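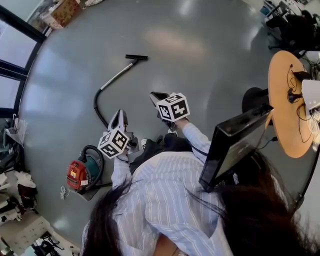
Vacuum Care Between Services

Household guidance from the Vollside Housing Office

Residents are responsible for the routine care of vacuum cleaners kept in their apartments. Machines on loan from the office should be returned clean, with all attachments.

Before you begin

Switch the machine off and unplug it. Leave it for a few minutes if it has just been in use.

Hose and wand

Separate the hose from the wand and hold each up to a window. Daylight should be visible through the wand from end to end. A blockage in the hose can usually be loosened by laying it straight on the floor and pressing along its length by hand. Do not push wire or a coat hanger into the hose — the lining tears easily.

Floor nozzle

Turn the nozzle over and remove hair and thread with small scissors. Wipe the underside with a damp cloth. Grit caught here will scratch a polished floor, and repairs to floor finishes are charged to the resident.

Bags and filters

Replace the bag when it is two-thirds full. Washable filters are to be rinsed in cold water and dried for a full day before they are refitted. Paper filters must never be washed.

Storage

Hang the hose in a wide loop, or coil it loosely on a shelf. Keep the wand upright in a closet corner, away from radiators.

Replacement bags are available from Soudabeh Mazandarani at the front desk until 4 p.m. Faults should be reported on Form 112 — please include the model number, normally printed on the base of the machine.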